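洗濯ロボットの「つかみそこね」を一緒に追いかけてくれる人、募集します

Harero(ハレロ)で洗濯まわりのロボットをやっているソレンセンです。オーティス・ソレンセン、日本語は長いけど漢字はいまだに怪しいので、変なところがあったらサボーに直してもらっています(直っていなかったらサボーのせいです!)。

今回は不具合調査の短期スタッフを5人探しています。経験者じゃなくて大丈夫。ふだん家で洗濯をしている人なら、それだけでかなり頼りになります。

何があったのか、先に書いておきますね。

1月に、ドラムから服を出してカゴに移す動作を188回続けて試しました。そのうち40回で失敗。落としただけならまだかわいいんですが、困ったのは、服を半分くわえたまま腕が止まらず、ドアのゴムパッキンごと引っぱってしまったケースです。本来なら力のかかりすぎを検知して止まるはずなのに、止まらなかった。そのときは私が非常停止ボタンを押しました。ケガ人はいません。ただ、パッキンは裂けましたし、正直かなり肝が冷えました。

ログを見るかぎり、どうも指先の力の値が遅れて届いているようなんです。でもそれだけでは説明のつかない失敗もあって、たとえば服が丸まって底のほうにあるときと、ふちに引っかかっているときとで、失敗の出方が全然ちがう。服の状態を人の目で見て、言葉で記録してくれる人がどうしても必要です。手首のカメラから見ると、ふだんの作業はこんな感じ。

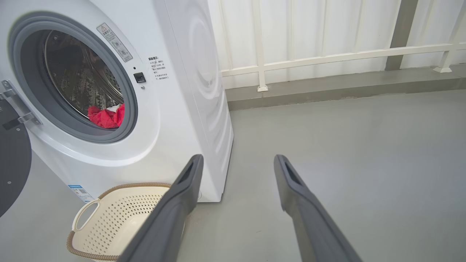
お願いしたい仕事

・洗濯物をドラムに入れる(丸める、ねじる、広げる、小物を混ぜる、などの指示書があります)
・ロボットが取り出すところを柵の外から見て、記録シートに書く
・おかしいと思ったら非常停止を押す。迷ったら押す。押しすぎて怒られることは絶対にないです
・一日の終わりに、気になった失敗を三つくらい選んで話し合い

動画の確認もあります。同じ靴下を何度も見ることになるので、そこは覚悟してください。うちのチームは靴下のことになると話が長いです、ほんとに。

安全のこと

あの件のあと、手順を変えました。動作中は柵の中に誰も入りません。服を入れるときは腕の電源を落として、担当者が札をかけてからです。力の上限も下げましたし、速度は前の半分にしてあります。非常停止ボタンは記録係の手元にもひとつ増やしました。初日の午前は全部安全講習で、ボタンを押す練習もします。これを受けていない人は、どんなに急いでいても作業場に入れません。私も受け直しました。

原因がわかったとは、まだ言えない段階です。そこは隠さず書いておきたくて。不安がある方は、応募前に見学だけでもどうぞ。質問攻めにしてもらってかまいません。

こんな人だとうれしい

・18歳以上で、立ち仕事が苦にならない人
・「さっきとちょっと違う気がする」を口に出せる人
・日本語で記録が書ける人(きれいな文章でなくてOK、読める字なら!)
・ドラム式の洗濯機を使ったことがあると話が早いです

ロボットやプログラムの知識はいりません。長い髪は結んでもらいます。ひもの垂れた服、指輪、ネックレスは作業中はずしてください。靴はこちらで安全靴を貸します。

条件

場所:Harero ステストン(Steston)作業場、1階
期間:3月から5月まで、週2日か3日
時間:9時半から16時(昼休み1時間)
時給:1,600円、交通費は実費
講習の時間も同じ時給で払います。水曜日は全員そろう日なので、できれば水曜に来られる人を優先させてください。

応募のしかた

作業場の受付あてにメールか電話で、お名前と連絡先、来られる曜日、それから「洗濯でいちばんイライラすること」をひとつ書いて送ってください。最後のは選考にはあまり関係ないんですけど、読むのが楽しみなので。前回の募集では53通いただいて、袖が裏返ったまま出てくる話がやたら多かったです。わかります。

返事は私かデクスター・サボーから、一週間以内に出します。見学だけ希望の方は、件名に「見学」と入れてください。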